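Kusbridge Tabletop Tidying Records: Data Card

Maintained by the Amthorpe collection office. Release notes are kept in a separate file.

Summary

The Kusbridge records document ordinary tidying and arranging tasks carried out by hand at tables in a shared, furnished room. The subject matter is household in character: artificial flowers placed in containers, cloths folded, trays filled and cleared, and small articles returned to shelves. The current release contains 195 sessions. Each session covers one task from the first instruction to the operator's spoken "done."

Intended use

The records are provided for the study of how people arrange and put away common objects. They are suitable for comparing the order in which steps are taken, the choice of where an object is set down, and the handling of soft or irregular items. They should not be used to measure the working speed of individuals, as operators were told to take whatever time they needed.

Task group A: Flowers

The operator is given artificial stems and a container. The stems are to stand in the container without leaning over the rim, and the container is to remain upright on release. No particular arrangement is required. Operators may remove a stem and place it again as often as they wish, and each attempt is retained in the record.

Artificial flowers were chosen for this group so that the same stems could be issued throughout. Wire-cored stems keep the bend given to them by the previous operator; they are straightened between sessions. A bouquet with white and light-blue blossoms and the white vessel used with it appear below.

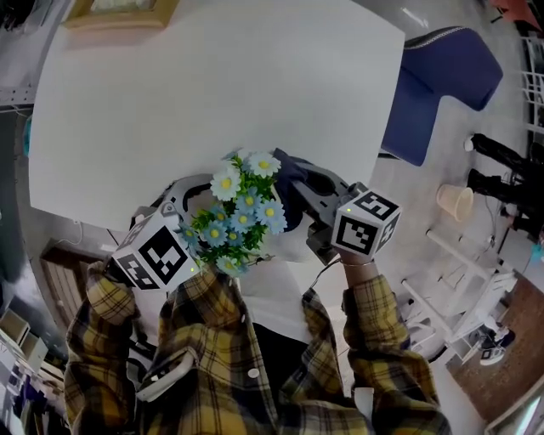
Tsao asked during the review of this card whether a bouquet that enters the vase as a single bunch should be counted the same as one built up stem by stem, given that the two call for quite different handling. The office agreed that they should not. Beginning with the current release, the field "stem_mode" takes the value "bunch" or "single," and earlier sessions have been relabeled accordingly. Sessions in which an operator changed from one to the other are marked "mixed."

Task group B: Cloths

Cloths are folded to a size that fits the shelf or tray named in the instruction. A fold is accepted when no corner hangs over the edge. Dark and light cloths are both used. Labels record the number of folds and the final placement, and they do not record neatness, on which reviewers could not reach consistent agreement.

Task group C: Trays and shelves

Articles are moved between a tray on the table and an assigned shelf. The shelves hold other belongings, including bags and potted plants, which remain in place during the session. Operators are asked to work around these articles and to leave them as found. Where one has been shifted, the session carries the flag "neighbor_moved."

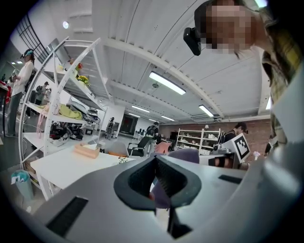
Trays are issued empty and are set down with the long side toward the operator. An article that falls to the floor is left there until the task has ended, and the session is retained with the flag "dropped."

Session procedure

Each session is limited to 60 minutes, including the reset of the table. Operators complete no more than 4 sessions between breaks. All labels are entered by 2 reviewers working separately, and differences are settled by a joint viewing.

Known limitations

The room was in normal use, and other people may be present. Furniture was not fixed in position between sessions. Flower tasks are more numerous than cloth tasks, and users who require an even balance should sample by task group.

Files

sessions.csv: one row per session
labels.csv: task group, flags, stem_mode, final placement
items.csv: articles issued, with replacement history

Access

Requests are handled through the Pundavo portal under the record name "Kusbridge Tabletop." Corrections to labels may be submitted through the same portal and are incorporated each June.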